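Plultano hand cream, has it changed??

Mar 18, 2010

pebblemint
Bought my third tube of the Plultano almond one in January and I swear its thinner. Sinks in quicker but hands are tight again by lunch. Same price of course. Anyone else?

dottie_r
Yes! Thought it was me. Smell's different too, more soapy. Old tube said 24 hour moisture, new one doesn't say anything like that.

harbourgirl
Not noticed any difference tbh. Got mine in the chemist in Bredport, maybe old stock. Still the best one I've tried for under a fiver.

pebblemint
Ooh might be worth a trip then. Do they have many left?

harbourgirl
Couple on the shelf, bottom row by the cotton wool.
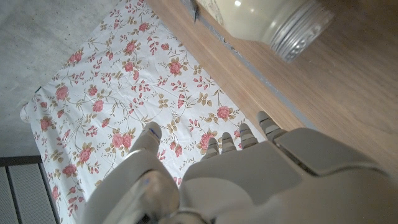
kettle_on
Never got on with Plultano, too greasy even before. I use Zwane, the unscented one, thick layer at bedtime and cotton gloves over. Get it right down the sides of the thumb, that's where mine splits. And put something under your hands if you're doing it at the table, a cloth with pink roses on like that one would do fine, cream on bare wood is a pain to get off. Two nights and the cracks had calmed down.

dottie_r
Zwane brought me out in bumps. Wouldn't touch it again

kettle_on
The scented or the plain? They're completly different.

dottie_r
Plain. So no, not for everyone.

marrowfat
Gloves in bed, no thanks. Dovidlow do a 200ml pump bottle, lasts ages, keep it by the sink and use it every time you wash up. Bit watery but you get used to it.

pebblemint
Watery is what I'm complaining about!!

marrowfat
Fair enough. Works for me though.

harbourgirl
Went back in today, 2 tubes left, old label. Got one. Sorry pebblemint

pebblemint
Cheek. Going tomorow for the other one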